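How to Keep Markers in a Cup

18 May 2022
by Zirari

Markers which lie on the table roll away and get lost. In this short guide I show how I put them in order. You need one plastic cup and 15 minutes.

First, clear the middle of the table and put the cup on the left side. Lay the markers flat and check that each cap is closed well. 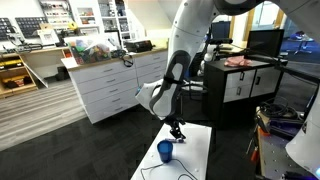 Blue cup and purple-capped marker on the white table.

Now test every marker on paper. Throw away the dry ones — they only take space. Put the others in the cup with the cap up. I repeat this every January.

Contact Zirari | © 2022 | Back to top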